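About Us

Zudthorpe is a small robotics workshop in Govport. We build and repair end tools for robot arms, and we test them for other companies before they go to the factory floor. Our founder, Pieter Modise, started the workshop with one used arm and a rented room of 22 square meters. Today we are 16 people and we have 700 square meters, with our own print room.

Many companies write on this page only about their success. We wish to write also about our fault, because it changed how we work and our customers often ask about it.

What happened in December

We were running a long test for our customer Pangilinan. The arm had to close on a part, turn it, hold it and put it back, again and again, through the night. At cycle 2274 the wrist turned further than the program allowed. The part came out of the grip and hit the guard door. The door was closed and no person was hurt, but the door had a crack and the arm did not stop by itself. It made four more turns with nothing in the grip. Our colleague on the night shift pressed the emergency stop.

We found two causes. The first was a worn cable in the wrist, which sometimes lost the position signal. The second was our own mistake. In our software, a lost signal was treated like "no movement", so the controller believed that the wrist was standing still and continued to turn it. We told Pangilinan the same morning and we sent them the complete log, also the pages which were not nice for us.

How we test now

All our wrist tests start with light plastic pieces in place of real parts. We paint bands across them by hand, in strong colors, and we look at them with a small camera at the wrist. If the bands are not level when the controller reports zero, we stop and search for the reason. The paint work is not beautiful, but a band is easy to see for the person and for the software. 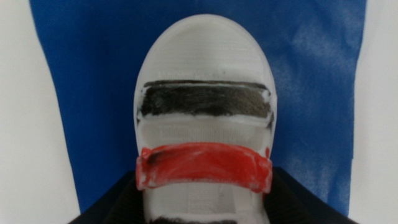 Our rules since then

A lost signal is a fault, and the arm must stop in every such case.
The wrist cable is changed on a fixed plan, also when it still looks good.
No test runs at night without one person in the building who can reach the stop button.
Every fault report goes to the customer before we begin the repair.

Our Torkitz test stand

After the fault we built a second test stand, which we call Torkitz. It has its own position sensor, separate from the arm, and it cuts the power when the two values do not agree. Customers may visit and try it with their own tool. Please write to the office in advance and tell us the weight of the tool and the type of flange.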